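Home Journal Articles Authors Contact

Print this article E-mail this article
Shares 5 Comments 2

5. What the walking diaries told us

We come now to the part of the study that gave us the most pleasure to work on, and we hope the reader will forgive us if we linger over it. The survey described in the last section told us how often people in Prundisstead said they walked. It was useful, and we would not want to be without it, but a tick in a box marked "most days" leaves out nearly everything a person could say about the matter. The diaries were meant to put some of that back in.

Each walker was given a small ruled notebook in August and asked to write in it after any walk taken for its own sake. Errands were left to the writer's judgment (a decision we came to regret a little, as will be seen). There was no set form. We suggested the time of day, the company kept, and anything that had made the walk easier or harder, and we said that a single line would do. By the time the notebooks came back we had 549 entries to read, some of them a single word long and some running over onto the inside of the cover and up the margin in a different color of ink.

All of the entries were typed up by hand and read in full by both of us. We then sorted them, first separately and afterward together at one table, according to the main reason the writer seemed to give for going out or for staying in. Where we disagreed we talked it over, and where talking did not help we let the entry stand under both headings. Readers who prefer a stricter method will find the full list of headings in the appendix, along with our earlier list, which was much too long.

One thing was plain from the first notebook we opened. People wrote about routes far more than they wrote about exercise. They named corners, gates, a bakery, a house with a dog. The word "exercise" turned up mainly in the opening pages, when people were still being polite to us, and it had nearly dropped out by the middle of the books. We had expected talk of weight, sleep and doctors. What we got was a great deal about which side of the street has the shade.

Routes fell into kinds that the walkers themselves had names for. There was "the long way," which meant something different in almost every notebook, and "the usual," which did not seem to need any explaining. There was also "the loop," and in Prundisstead this means the sports ground, where many of the less confident walkers began. It is flat and has no traffic, and a person who gets tired can stop without having to find a way home from somewhere unfamiliar.

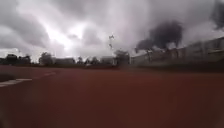 Garnet MacLeod, who collected the notebooks and sat with many of the writers over coffee, found that the starting place mattered a good deal in conversation, even for people who had long since moved on to other routes. Walkers would tell her where they had first gone out with a kind of fondness, the way other people talk about a first apartment. One woman had walked the same stretch of sidewalk behind the library for an entire spring before she would cross the main road. When she finally did cross it, she wrote the name of the street in capitals and underlined it.

It would be easy to make too much of this. We had no comparison group of people who began somewhere else and gave up, and a person who keeps a notebook for us is already a person with some staying power. All the same, the pattern was steady enough that we went back to the earlier interviews from Clurnell to see whether we had missed it there. We had. The Clurnell walkers spoke of their first routes in much the same way, and we had filed those remarks under "neighborhood," where they did no good at all.

Company

The second large group of entries had to do with other people. Here the notebooks and the survey did not quite agree. In the survey, most walkers said that they preferred to go alone. In the notebooks the same walkers were forever meeting somebody. They did not count it as company if the other person had simply been going the same way, and so a walk that began alone and took in a neighbor, the neighbor's sister and a long talk about tomatoes could be put down as "by myself, nice evening."

We take this seriously as a finding and would ask anyone planning a similar survey to think hard about the wording. "Alone" appears to mean "not arranged beforehand." Had we relied on the survey, we would have told the town that its walkers like to be left in peace, and we would have been wrong about at least some of them.

Arranged company was another matter, and opinions on it were strong. The Tekia walking circle meets in the early evening and sets a pace that its members call easy. Those who belonged to it wrote warmly about it and hardly ever missed a week. Those who had tried it and left were just as clear. "They are lovely and they are too fast," one man wrote, and he drew a small picture of a shoe. Two people who had dropped out later began walking together, at a pace that suited them, and their notebooks make very good reading side by side, since each believed that she was the one being patient.

There is a good deal in the literature on walking groups about the bond between members, and we do not quarrel with it. What struck us was how small the makings of that bond could be. Somebody waited at a corner. Somebody remembered a bad knee and asked after it. The writers put these things down in the same flat way they put down the time, and then, perhaps ten pages later, mentioned that they had gone out on an evening when they did not feel like it, as the other person would be waiting.

Weather and the gray evening

We had thought that rain would be the great enemy. Rain was certainly mentioned, but the walkers had settled views about it and either owned a good coat or did not go. The harder case was the dull evening with nothing much falling, when the sky is low and the house is comfortable. It was on evenings of this sort that the entries grew short. "Looked out, stayed in" appears, in those words or close to them, in notebook after notebook.

People had worked out their own ways around it. One man put his shoes on before he looked out the window. Another walker promised herself only as far as the mailbox, and kept a record of how many times she had turned back there, with a little star for the evenings when she had not. A retired bus driver simply went at the same minute every day and held that the sky was none of his business. Figure 2 shows the ground under a heavily overcast sky.

Figure 2. The reddish-brown surface at the sports ground, Prundisstead, with the pale edging at left.
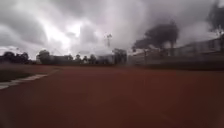

Distance, and why we stopped asking for it

In the Gachanja pilot we had given every walker a step counter and a target of 3000 steps. The target was modest and was chosen with care, and for a few weeks it worked very nicely. Then the notebooks from the pilot began to fill up with apologies. People who had been out and enjoyed themselves wrote that they had "only" done this or that. A walk cut short to help a friend carry her shopping was put down as a failure. We felt bad about this, and for the present study we left the counters in their box.

The change in tone was a relief to read. Walkers still had a sense of distance, but they measured it in their own units: to the church and back, twice past the school, as far as the place where the sidewalk gives out. These units stretched over the months without much fuss being made. A writer would mention in passing that she had gone on to the bridge "since it was light," and the bridge would be there in the next entry and the one after that, until it had become the usual.

We do not claim that people walked farther without a target than they would have with one. We cannot say, having no figures to set beside each other, and it was a loss we accepted when we made the choice. We do think they were kinder to themselves, and several of them told us so without being asked.
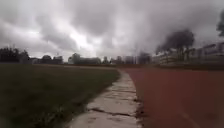
The question of what counts as a walk came up more than any other during the return visits. Our instruction about errands had left people to decide for themselves, and they decided in every possible way. Some left out the daily trip to the store even when it was the longest thing they did. Others put in the trip down the hall to the laundry room, perhaps to please us. One gentleman had written out a short set of rules at the back of his notebook, under which a walk became an errand if he carried anything heavier than a newspaper. He had kept to them faithfully and was a little disappointed to hear that the others had not been given the same ones.

In a later study we would hand out a few worked samples at the start. We would also allow more room on the page. The ruled notebooks were chosen for price, and the lines were too close together for some of our older writers, who told us so in very large letters.

One last matter belongs here, though it sits a little outside our headings. A fair number of the entries were written on days when no walk was taken at all. We had not asked for these. They record a cold, a visit from a grandson, a sore heel, a television program. At first we set them aside, and then we thought better of it and typed them in with the rest, and they are part of the total given at the head of this section. They tell us that the notebook had become something of a habit in its own right, and a few of the walkers asked whether they might have theirs back. We made copies and returned them before the end of the project.

Print this article E-mail this article
Previous section Next section Back to top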